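Ok so quick one because I have to be out the door in a bit and if I don't write this down now I never will.

I went back to dance class. Me. After how many years. The last time I was in a proper class I was in school and we did a film number for the annual show in December and I was second row left, behind a girl much taller than me, so there is no evidence I was even on stage. My mother swears she could see my elbow.

Anyway. Anoma Bepari and I have been saying "we should learn something" since forever, and then she sent me a flyer for a Bollywood and folk beginners thing in Trastside, Sunday mornings, and before I could come up with an excuse she had paid for both of us. So 17th March, first class, me in old leggings and a kurta that I thought looked sporty. It did not look sporty. 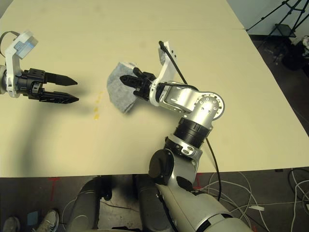
The teacher is Asanka Siriwardena and he is tiny and very loud and does not believe in water breaks. He says beginners but he means it loosely. Warm up alone was one full song from the nineties at full speed and I knew every word and not one step. You know that feeling when you have watched a song maybe 2000 times in your life and you think your body must have it in there somewhere? It doesn't. My body had the chorus hand thing and that's it. Everything else was just me walking in a circle looking hopeful.

Then the footwork. Step, step, heel, turn, clap. Sounds like nothing. I clapped on the turn every single time. Anoma clapped on the heel. Between the two of us we covered the whole beat I think.

Best part was the last half hour, when he put on a slow old one, a black and white movie type song, and said no counting, just listen and move your hands. I nearly cried, not even joking. My nani used to hum that one when she was cutting beans and I hadn't heard it in years. Went home and played it on repeat while making lunch and burned the rice a little.

So of course now I'm back in the rabbit hole. I've been rewatching all the big dance numbers with a teacher's eye (one class in, very qualified). Things I noticed. The camera cuts way more in the new ones. Old heroines held a whole verse in one shot and you could see their feet!! Now it's hair, shoulder, shoe, hair, backup dancers, smoke. I like the smoke, don't get me wrong. But I want to see feet.

Also why does every hero get the same knee slide. Who is doing the laundry on that set.

I started making a list of songs for the class because Asanka said we can bring suggestions and I took that much too seriously. It has 90 songs on it. Anoma said bring three. I'm trying to cut it down and I keep adding instead, it's a sickness.
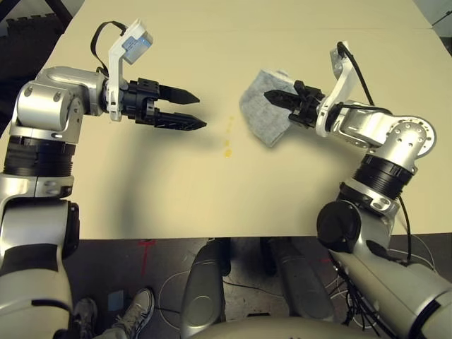
The hardest bit for me is arms, by the way. Feet I can sort of fake under a long skirt but arms are right out there for everybody. Asanka keeps shouting "from the elbow, from the elbow" and I keep moving from the shoulder like I'm directing traffic. That silver robot has one arm coming in from each side, a proper bend at the elbow and then straight out toward the middle, and that is the exact line he wants from us in the second verse. Mine looks more like I'm reaching for a jar. Two fingers out at the end as well, which we have too for the little flower bit, so I've got no excuses left. Practicing in the bathroom mirror til further notice.

Other news. There's a show at the end of term!! In the Khondokar hall over in Rellside, the one with the red seats, which holds 533 people, and I looked that up at midnight and then could not sleep. We'd only be one item out of lots and it's mostly the kids and the advanced batch. But still. That's a lot of eyes on my elbows. Anoma is already talking about costumes. She wants mirror work, I want something I can breathe in, we will see who wins (she will).

I did say no at first. Then I watched the video of last year's show, the mums group doing a medley, and one lady in the back lost her dupatta in the first ten seconds and just kept going with the biggest grin the entire way through. The video has 823 views and at least a dozen of those are me now. I want to be her. So I said yes.

If anyone reading has done one of these shows, please tell me what you did about shoes. Barefoot? Those thin ballet type ones? The floor in class is cold and a bit sticky and my turns are bad enough.

Also if you're near Oltevwood and know a tailor who isn't booked solid before wedding season, message me pls, mine has stopped picking up my calls.

Ok really have to run. Song list is still at 90. Might be 91, I just thought of one.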